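Chapter 6
Working Inside the Box: Memory, Sockets and Patience

By the time you reach this chapter you have taught an arm to pick up a block, set it down, and pick it up again, and I suspect you are a little tired of blocks. So was the student club at Rinthorpe when Kagiso Adams, who was then in her second year and had more opinions than free evenings, stood up and asked whether the arm could do something useful for a change. Her notebook entry for Jan 17, 2018 has one line on it: "Old tower. Lid off. Memory out, memory in." That line became the Evwood Project, and the Evwood Project is what we will follow from here to the end of the chapter.

It sounds like a small step up from blocks, and I remember thinking so myself. A person can swap a memory module while chatting to a friend about lunch. But think for a moment about what your hand does on the way there. It slips past the drive cage, keeps clear of the power cables, finds the right slot by feel as much as by sight, and eases off the moment something pushes back. None of that comes free to an arm, and most of this chapter is about earning it, one piece at a time.

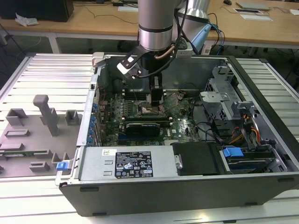 The club settled early on a rule that I have since borrowed for every class I teach – the computer stays on its side, and it stays put. If the case shifts even slightly between tries, every position you have saved is wrong, and you will spend a long afternoon blaming your code. Kane Tautahi, who looked after the fixtures, kept to the same idea for the loose parts. He wanted each one to have a place of its own beside the tower, so that the arm would always know where to begin. He printed plate after plate before he was happy, and he was not a person who was easily made happy by a plate.

Between October and the end of the school year the team logged 2,107 attempts at one motion or another, and 958 of those were marked as good. Please don't be discouraged by that! We will look closely at the ones that went wrong in Section 6.3, where they turn out to be far better teachers than the good ones, and you will meet the Flirnau scoring sheet, which the club used to sort a bad approach from a bad grip.

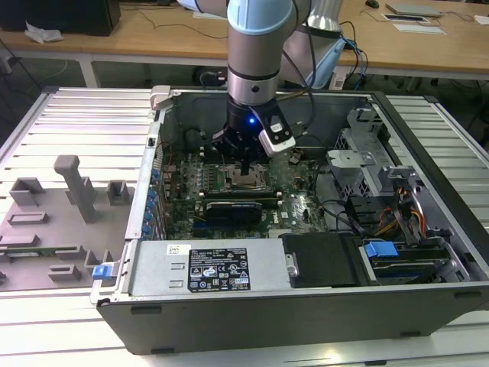

Figure 6.2 The arm reaching toward the processor socket area, with the gray fixture plate to the left of the open tower.

Before you read on, take a few minutes with your own team and an old computer that nobody needs any more. Unplug it, open it up, and talk through how you would reach the memory slots if you had only two stiff fingers and no sense of touch. Write down which way you would come in, and what you would be most afraid of bumping on the way. Keep the page – we will come back to it when we plan our first path in Section 6.1, and you may be surprised by how much of it you want to change.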